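Hekmont WR-2 Wrist Camera and Finger Kit for Demonstration Recording

Close-view recording hardware for teams collecting manipulation examples on two-finger grippers.

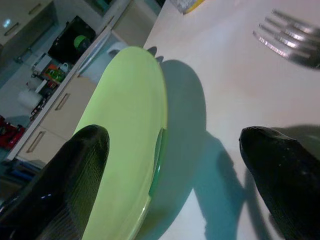 WR-2 wrist view during a table-clearing recording: lime-green plate between the fingers, fork to the right.

Part no. 1686
Manufacturer: Hekmont
Status: In stock, ships from Porkbridge
Page revised 23 Apr 2020

Overview

The WR-2 is a small color camera on a rigid bracket, supplied with a matched pair of black ridged fingers. It bolts between the wrist flange and the gripper body and records what the gripper is facing while an operator drives the arm through a task. The output is a stream of images with arm joint positions and gripper opening logged against each one, in a form that can go straight into a training set.

The kit is meant for household and light bench tasks: picking up tableware, opening drawers, moving packages, wiping, sorting. It is not rated for washdown or for use near cutting fluid.

View and geometry

The camera looks along the fingers at a fixed tilt. Both fingers stay in view at normal openings, entering from opposite sides. Keep it this way. A model trained on wrist images uses the fingers as its reference for distance and alignment, and recordings made with one finger out of view are of little use next to those made with two.

Flat objects look long and narrow at low approach angles. A round plate becomes an oval, and its near rim may leave the picture before the fingers close. Do not correct for this in software before training. The model sees the same view at run time, and a corrected image at one end only will cause a mismatch.

The horizon is not leveled. When the wrist rolls, the room rolls with it, and cabinets and counters beyond the table will run diagonally across the image. The roll angle is stored with each image if the arm controller reports it.

Fingers

The supplied fingers have rounded tips and fine parallel ridges. The black finish separates well from white tabletops and most tableware. It does show small highlights under direct light. These are harmless if the lighting is varied between sessions, but a fixed lamp produces the same highlight in every recording and some models will learn to depend on it.

Replace fingers in pairs. Mixing a worn finger with a new one changes the closed position, and the gripper opening log will no longer agree with earlier sessions until the zero is set again.

Lighting and shadows

The arm and gripper cast a shadow on the work surface under most ceiling lights. On a white table this can be large, with the outline of the fingers plainly readable in it. Hekmont advises leaving shadows in. They are present at run time, and their edges carry some information about height above the table.

What matters is that the shadow does not fall in the same place in every example. Move the work area or switch lamps between batches, and enter the change in the session notes.

Exposure should be locked before the first recording of a batch. Metal cutlery reflects in bright streaks and will pull automatic exposure down as the wrist passes over it. With exposure locked, the streaks clip but the rest of the table stays constant. The lock is set from the Tomar recorder under Camera, Hold.

Backgrounds

The lens is wide enough to take in a good part of the room. In a kitchen this means cabinet fronts, handles, appliances and whatever is on the counter. There is no masking function on the WR-2 and none is planned. Teams wanting a model that works in more than one room should record in more than one room – a varied background is cheaper to collect than it is to simulate.

Check the background for mail, screens and family photographs before recording. The camera sees further than operators expect.

Recorder software

The kit includes one seat of Tomar, the Hekmont session recorder. Tomar starts and stops recordings from a foot switch, attaches a task label, and lets the operator mark each attempt as kept, failed or discarded. Failed attempts are stored by default. They can be left out at export.

Each recording is written to its own folder. If the camera link drops, the folder is closed and flagged, and the images already received are retained. Tomar does not fill gaps.

In the box

Camera module with bracket
Finger pair, black, ridged
Camera cable with wrist strain relief
Foot switch
Flange screws and 2 spare finger screws
Calibration card
Tomar license, one seat

Mounting notes

Route the cable along the outside of the wrist and leave slack for a full roll in both directions. Tighten the bracket screws evenly. After mounting, record the calibration card from three heights and run the check in Tomar. Repeat the check after any collision, including light ones against the tabletop. A bracket shift too small to see by eye is enough to spoil a batch.

Known issues

Units supplied with Tomar releases before the June update may log gripper opening one image late. Existing recordings can be repaired with the realign tool in the Tomar menu. Reported by Ezekiel Rosenthal, Nokcombe.

The bracket does not clear the force sensor on some older arms. Order spacer 1112 for these.

Related parts

1112 Wrist spacer for arms with force sensor
WR-2 finger pair, replacement
Tomar license, additional seat

Technical contact: Aurelia Ene, Hekmont applications desk, Porkbridge. Include the unit serial number and one flagged recording folder with any fault report.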